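ok thread time. Cirkwood baseball, rotation edition. I have thoughts and a bus ride to get through

first off — the top of this rotation is fine. Kordestani is fine. I do not want to hear it after one bad start in the cold. His fastball was where it always is, he just kept missing up with the slider and Pimano's lineup is the one lineup in this league that won't chase it

five walks is ugly tho. Won't pretend it isn't

it's the back end I'm worried about. Fourth and fifth spots. Same as last April. Same as the April before that

Witkowska had 113 innings last season. That's the most he's ever thrown by a lot and you could see it in the last month, arm slot dropping, changeup floating in there belt high. And now we're running him out on regular rest from opening week like nothing happened

for newer followers: Mieczysław Witkowska, lefty, came up as a reliever, got pushed into starting when two guys went down. Nice story. Everybody loves him, me included. Doesn't mean he should be going seven

Pulled up his last outing again this morning. First time through the order they had one hit, a bloop. Second time through, two doubles and a fly ball caught at the track. Third time through, well. You saw it

so pull him after two times through?? It's right there

and I get that the bullpen is thin. I do. But it's thin in the sixth whether you go get him with the bases empty or with two on

Spring numbers were good and I'm ignoring them completly. Half those innings came against kids who'll spend the summer in Eltton

speaking of Eltton. The kid down there had another start, six innings, one run, and the run was a dropped popup followed by a single. Got ground balls all night. I'm not saying call him up today

I'm saying call him up soon
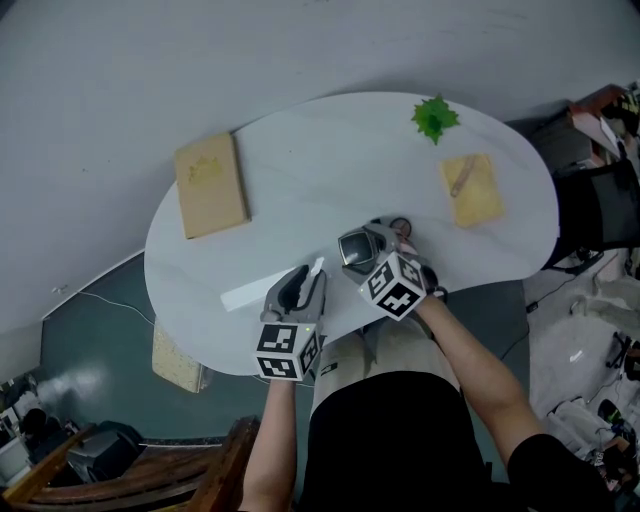 Does he have the pitches to start at this level?
Two of them for sure, the sinker and the curve, and the cutter is good enough to show righties so they can't sit on the sinker.

The control is what took a while. Two years ago he couldn't repeat his delivery from the stretch, everything sailed armside. He's shortened it up, quicker leg, hands lower. Looks boring now. I mean that as praise

if he comes up somebody has to go and that's where it gets touchy. Roster's full. You'd have to option a reliever or put Witkowska in the pen

which I would do. Today. Two innings of him at full effort against lefties in the seventh, that's a real weapon, that was a real weapon two years ago before we all forgot

"but he's earned a starting job" sure. He earned it. The bullpen isn't jail

ok the catching. Short rant

We are getting run on. Three steals in one game against Pimano and none of them were close. People want to hang it all on the catcher and his throws have been fine! The pitchers are so slow to the plate he'd need a cannon. Kordestani especially, he's had that big leg kick forever and everybody in the league has him timed

Simin Zarei had a good bit on this on her show, she was saying to watch the runner's first step and not the throw. Did it for a whole game. She's right, they're gone before he even breaks his hands

slide step. Pickoff to second once in a while. Hold the ball. Anything

back to the rotation sorry

The number two spot I've got no complaints. He throws strikes, works fast, gives up a homer when he's ahead and never seems bothered by it. I'd take five of him

the number three guy is harder to read. The velo's down a bit but it was down last April too and came back when it warmed up. Give him till the end of the month before anybody panics

If it's still down then I'll panic with you, I'll bring snacks

someone in my replies wants a six man rotation. I've gone back and forth on it. Pro — Witkowska gets the extra day, the kid gets a look, no one has to be demoted. Con — you're taking starts away from your two best pitchers to hand them to your sixth best, and you lose a bullpen arm you didn't have to begin with

So for me no. Maybe for two weeks in the summer when there's a stretch with no off days. Not in April, we had two days off last week already

also saw a trade idea going around. Guy with 400 career strikeouts, 43 last season before his elbow started barking. Pass. Hard pass. I'm not giving up an infield prospect for a name and an MRI

If you're trading for pitching in April you are paying the April price and it's always too much

defense behind these guys has been good btw and I never give it credit. The shortstop saved two runs last night going to his right, one of them he had no business getting to. Ground ball pitchers will love him. You see where I'm going with this. Ground ball kid. Eltton. Phone. Call.

what I think will happen: nothing for two more turns. Witkowska goes out there, has one good one and one rough one, and the manager says he likes the way he competed

what I'd like to happen: short leash tonight. Two times through, seventy five pitches or whatever comes first, then hand it over. See how the pen looks with a clean inning for once

Tonight's lineup isn't even scary. Their leadoff man's hitting under .200 and the cleanup guy is out with the hamstring. If we cant get fifteen outs from a starter against that group then we've got a bigger problem than who's fifth

Weather says wind blowing in from left, good for a lefty who gives up fly balls. I'll take it

bus is at my stop. Will be back on here around the fourth inning probably yelling about the pitch count

edit since I can't edit: it was four walks for Kordestani and not five, the other one was the reliever. Still ugly. go Cirkwood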